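Lowther Two-Finger Gripper Set-up Guide
Section 5: Comparing finger sets on the teaspoon test

Use this section once the arm has been homed and both cameras are streaming. It explains how to run the teaspoon test with each finger set and how to record the results, so that the Tredness and Enine fingers can be judged on the same job.

The test uses a teaspoon, a flat glass lid, a glass of coffee beans and a mug. The spoon is the only item the gripper should touch. The other three are there to give the arm something to avoid and to give the cameras a mix of clear, shiny and dark surfaces.

5.1 Before you start

1. Fit the first finger set and tighten the mounting screws by hand, then with the key supplied.
2. Open and close the fingers five times from the Usik controller. Listen for rubbing.
3. Wipe the table and the finger pads with a dry cloth.
4. Set the grip force to 2 on the controller. Leave the speed limit at 70 per cent.
5. Check that the cable loop can move freely through the full reach of the arm.

CAUTION: Keep hands and sleeves clear of the fingers whenever the controller shows READY. The arm can move without a further prompt.

5.2 Laying out the table

1. Put the glass of beans towards the back of the table, on the arm's side.
2. Lay the glass lid flat in front of the beans and a little towards the mug.
3. Stand the mug on the far side of the lid with its handle pointing away from the arm. Leave a clear gap between lid and mug.
4. Rest the spoon across the lid with the bowl inside the rim and the handle pointing towards the arm.

Note: The lid is hard to make out against a white table. Look for the thin bright lines along its edge when you check the fixed camera.

Views from the fixed camera and the wrist camera

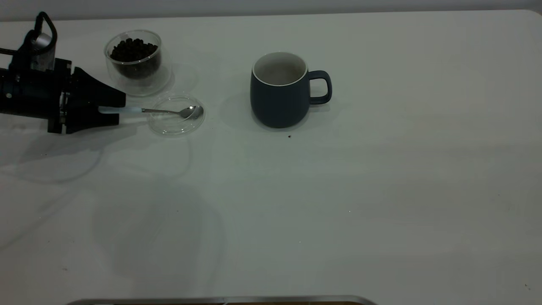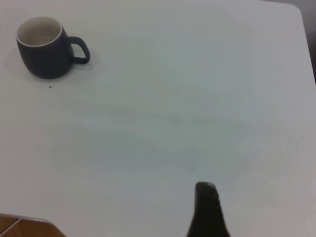
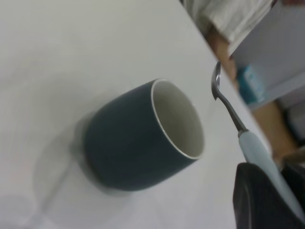
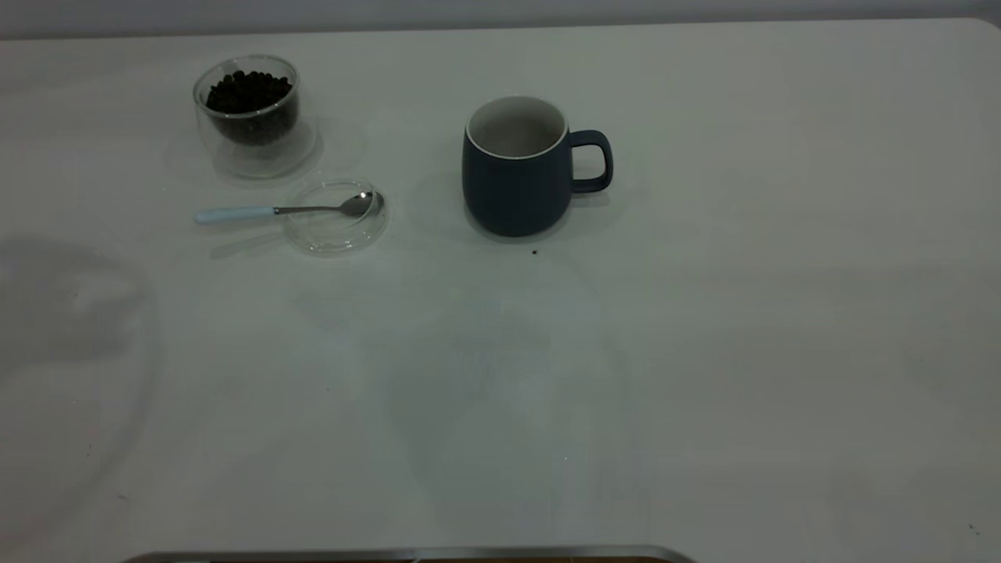 Reading time: 5 minutes

5.3 Checking the two camera views

1. Open the fixed view first. The mug, lid and beans should all be inside the picture, with the open part of the table in the lower half.
2. Switch to the wrist view. A finger should show at the bottom of the picture. If it does not, the camera bracket has been fitted the wrong way round.
3. Move the wrist slowly over the table and watch the mug. It will change shape a good deal with the angle, and in some positions the handle is not seen at all. Do not use the handle as a reference point.
4. Note any specks on the table. Small crumbs can be left where they are, but anything under the lid should be wiped away.

The wrist view is softer than the fixed view, and things past the table edge will be blurred. This is normal and does not need a focus adjustment.

5.4 Running the test

1. Select SPOON on the controller and press Start.
2. Let the fingers close on the handle, well back from the thin metal neck.
3. Watch the lift from the fixed view. The spoon should stay close to level.
4. Let the arm finish the move and lower the spoon.
5. Record the result as held, turned or dropped.
6. Put the spoon back on the lid and repeat until the run sheet is full.
7. Change to the other finger set and start again from 5.1.

CAUTION: Press Stop if the spoon comes to rest near the table edge. Do not reach in for it while the fingers are powered.

5.5 If the spoon turns in the grip

A spoon that swings as it is lifted has usually been gripped too near the end of the handle. Move the grip point towards the neck and try again before you change the force. If it still turns, raise the force by one step and mark the change on the run sheet — results taken at different forces must not be added together.

The Enine pads are softer and may need cleaning more often. With the Tredness set, check that the tips meet evenly when closed. A gap on one side will make the handle tilt.

Section checked by Sheldon Cormier, 14 November 2018. Send corrections to Wellington Andrade.

Next: Section 6, Saving and exporting run sheets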